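Bedroom and Bedding Safety Checklist, with comments
Zerkcombe House, upstairs rooms, May round
Checked by Njål Lunde

Bed frame and slats. OK. I leaned on every corner and nothing shifted. Lovely solid bed!

Walkway from door to bed, 16 inches minimum. OK, with room to spare.

Clothing on beds. ACTION. Dark clothes want sorting before lights out, and I really do mean every evening. A black garment on the bed is easy to find at noon and very hard to find at ten at night, when somebody is feeling for it with one foot on the floor.

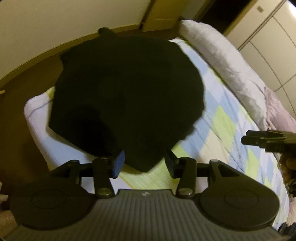
Fold it, hang it or put it in the hamper, I don't mind which. The quilt itself passes with flying colors (pastel squares, good and bright, everything shows up against it).

Pockets. ACTION. Empty them before anything goes near the Himier washer downstairs. Coins, pins, lighters, the lot. Tray is on the shelf, please use it!

Heater clearance. OK. Keep fabric three feet back on all sides. I measured twice and was very pleased both times.

Dark fabrics, check by hand. Lift, shake gently, feel along the seams for pins or anything sharp. Dark cloth hides a lot, so go slowly here and put the lamp on.

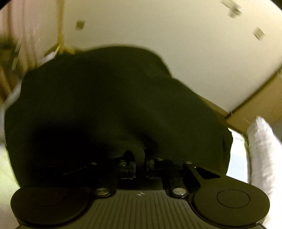
Evaristo Ferraro: Could we add drawstrings to this one? I had a hood cord wrap itself right round the agitator last winter and it took me an hour to get it free. A knot in each end would do it.

Added, and a very good catch. Drawstrings: knot both ends, or pull them out before washing. This goes on the list for every room from now on.

Lamp and cord, bedside. OK. Cord runs behind the Orlandini cabinet, no fraying, plug snug in the wall. Shade sits well clear of the bulb.

Lifting laundry. Take one piece at a time if it's heavy, and look where the hem is. A trailing hem on the stairs is the thing I worry about most in this whole house.
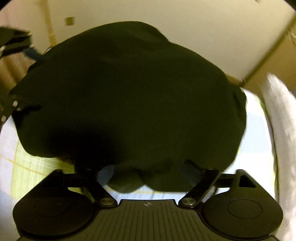
Anything that hangs below the knee gets bundled up again before you set off. One hand stays on the rail, always.

Smoke alarm. OK. Tested at 4 p.m., wonderfully loud. Tag number 393.

Still open: pockets tray needs a label, hamper lid sticks. Next check in August.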